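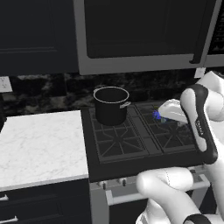 Black pot, left rear burner

Gas hob owners: do you simmer at the back or the front?
Started by soggybottomhalf, in Kitchens and Cooking

soggybottomhalf
Posts: 273
My mother kept her stockpot on the back left burner from roughly the Coronation onwards, and I have inherited both the pot and the habit. My partner, who grew up with an electric coil and no principles, says the back burners are for things you have given up on. He cooks everything on the front right. Porridge, eggs, a twelve-hour ragu, all of it, one after the other, like planes queuing for a runway.

So, a simple question for people with a proper gas hob. Where does your long simmer live? I'm after support but will accept information.

pilotlight
Back. Always back. Handles out of the way, steam goes up the extractor instead of up your nose, and you don't have to reach over a lively pan to stir something else. My nan would have had you out of the kitchen for simmering at the front.

Marrowfat
Depends entirely on which burner is the small one. On mine (a Bradell, came with the house, older than my children and better behaved) the simmer burner is front right. Put a stew on the back left and you've got it on the medium ring, which at its lowest setting still gives a rolling boil. I spent two winters thinking I was bad at stew.

pilotlight
You could be bad at stew as well. The two aren't exclusive.

Marrowfat
I've had that from family, I don't need it from you.

J_Zwahlen
Hello, I fitted kitchens for 20 years, so I have opinions and a bad knee. The makers do not agree with each other about where the small burner goes. Some put it front right because you can see the flame. Some put it at the back for the reasons pilotlight gives. Look at the burner caps with the grates off. The smallest cap is your simmer. If you have never had the grates off, please do that first and do not tell us what you find.

Jonas

soggybottomhalf
Took the grates off. I won't be telling you what I found.

Smallest cap is back left. I read this out to my partner in what I thought was a neutral tone.

lidless
Can I put in a word for not caring? I've had four hobs in four rented flats and the food tasted the same on all of them. It's a ring of fire. You put the pan on it.

pilotlight
And yet you've come into a thread about it.

lidless
It's raining.

HallidayM
I want to disagree with Jonas a little. Cap size is only half of it. I had a Dultameck range where the smallest burner couldn't be turned low without going out, and the big one in the middle, with the double ring, would tick over all afternoon on its inner flame. Went through 30 litres of marmalade on that thing one January, all on the wok burner. The man who serviced it looked at me as though I'd been ironing shirts with a steamroller.

What you want is the burner with the lowest steady flame, and the only way to find it is to fill the same pan with the same amount of water and try each one in turn. Bring it to a simmer, turn it right down, wait 20 minutes, see what the surface is doing. Dull afternoon, but you only have to do it once per cooker.

Magnus

J_Zwahlen
A small burner that goes out when you turn it down has a bypass screw that wants adjusting, or it was set for the wrong gas. That is a fault, Magnus. It should have been fixed by a registered engineer, and your serviceman should have been looking at the burner and not at you.

HallidayM
Well, now I feel I was robbed of an apology. I did like that wok burner though.

Marrowfat
Seconding the water test. I did it last July during the hot spell, which shows you the sort of summer I have. Front right still the winner by a mile. Also found that the back right doesn't simmer at all, it sulks.

tinofbeans
Diffuser! Has everybody forgotten diffusers? A flat metal plate that goes between the flame and the pan, costs next to nothing, and turns any burner into a simmer burner. I've got a Jemal one with a wooden handle that comes off if you so much as look at it, and I still wouldn't be without it. You do have to watch it under thin enamel pans and I wouldn't leave one on empty, but for beans, rice, custard, anything that likes to catch, it's marvellous. (Not for anything you want to brown, obviously. You'll be there till Christmas.)

pilotlight
A diffuser is an admission of defeat.

tinofbeans
I've been defeated by custard plenty of times, I'm quite used to it.

lidless
Is nobody just going to use the oven? Lid on, 120, go and live your life. It's the only appliance in the house that heats from all sides and you're all stood round a hob arguing about screws.

soggybottomhalf
This is annoyingly sensible. My mother's pot has plastic handles, though, so it would be going in at 120 and coming out as something you'd see at the Tate.

Marrowfat
Oven for beef, hob for stock. With stock you need to be able to lift the lid and skim, and see that it's barely moving. I make it with chicken backs, two onions with the skins on, and one carrot, because any more and it tastes of primary school. Three hours. No salt until the end.

pilotlight
Three hours for chicken? Five, surely.

Marrowfat
Three. After that you're just making the kitchen smell nice.

HallidayM
I'm with three. Five for a big bird. And leave the salt out altogether if you're going to reduce it, or you'll end up with 200 ml of seawater. Guess how I know.

J_Zwahlen
My wife does four hours and I have learned to call this correct.

soggybottomhalf
Update, for those following along in their dressing gowns. Did Magnus's water test on all of them. Back left wins, surface just about shivering. Front right, the runway, came last and had boiled off enough to notice. Partner has looked at the results and says the test was biased because I was holding the watch.

He has also bought a second-hand Rasesetti slow cooker off a man in the next village and says the matter is closed.

lidless
I like him.

pilotlight
What size is the slow cooker?

soggybottomhalf
Big enough that it only fits on top of the hob.

Marrowfat
Front or back?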